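Is the robotics open day at Costlow worth it with two kids?

Posted in Days Out & Local Events

siltcombe_mum_of_two

Hi all! We just moved to Siltcombe and I keep seeing flyers for the August open day at the Costlow automation workshops. My kids are 7 and 11 and completely robot mad, but the last thing like this we went to was basically a film and a rope you had to stand behind. Do visitors get to try anything? Is it OK for the younger one? And how long should we allow? It's a 2 hour drive if we come straight from my sister's place, so I'd like to know before I promise anything!

wrench_and_biscuits

Went last year. Parking fills up early, use the field. Coffee fine. The big welding cell only runs in the morning, so if you get there after lunch you've missed it. Can't speak for the kids' stuff, mine are grown.

gridline_hobbyist

Oh, go, please go! I've been twice and I'm already planning the next one. To answer your first question, yes, you get to try things, and the people on the benches are lovely about it. The welding cell is loud and a bit far away, so with a 7 year old I'd do that quickly (ear defenders are in a bin by the door, take the small ones before they run out) and then head for the back building, where the hand work is.

The Gilero stand is near the entrance and has a packing line you can feed yourself. You put a carton on, it gets weighed and sorted, and there's a screen that shows the count for the day. It had passed 2000 by the time we got there and a little boy was determined to be the one who put on the next round number. My nephew went round that thing until I had to bribe him away with a sandwich.

For your 11 year old I'd say the teaching room is the best bit of the whole day. It's on the first corridor past the Wróbel stand, and it's where they show how a robot can learn a job from a person doing it first.

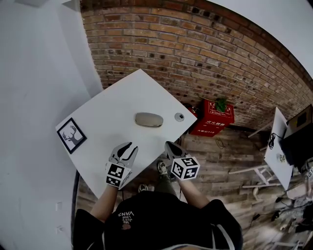 I had always assumed that teaching a robot meant typing for weeks, so the teaching room was a real surprise to me. You work with a gripper in each hand and do the job yourself, slowly, and the movement is what gets used later. Those black and white patterned cubes on the grippers are there so a camera can work out where each one is and which way it's turned, and my nephew thought they looked like something out of a board game. Picking things up this way is so much harder than it looks! Your own fingers want to help and you can't let them. I dropped everything I touched on my first go, then managed 4 clean pickups in a row and felt like a champion. They let the kids have as many turns as the line allows, and a 7 year old can do it if the table isn't too high for them (ask for the step).

As for time, allow a good half day. We did the lot in one afternoon and missed the talk at the end, which I still regret. Bring cash for the food van, and wear flat shoes, it's all hard floors and you'll be on your feet. The gift table had build-it-yourself arm kits and I'm not ashamed to say I bought one for me.

siltcombe_mum_of_two

Thank you both, this is so helpful! The teaching room has sold it, I read that bit out at breakfast and now there's no getting out of it. We'll aim for the morning so they can see the welding too. Does anyone know if you have to book turns on the grippers, or do you just line up?

gridline_hobbyist

Just line up! It was shortest right after opening when everyone else was at the welding. There were 100 places on the talk last time and those did need a ticket from the front desk, so grab them on the way in if your eldest fancies it.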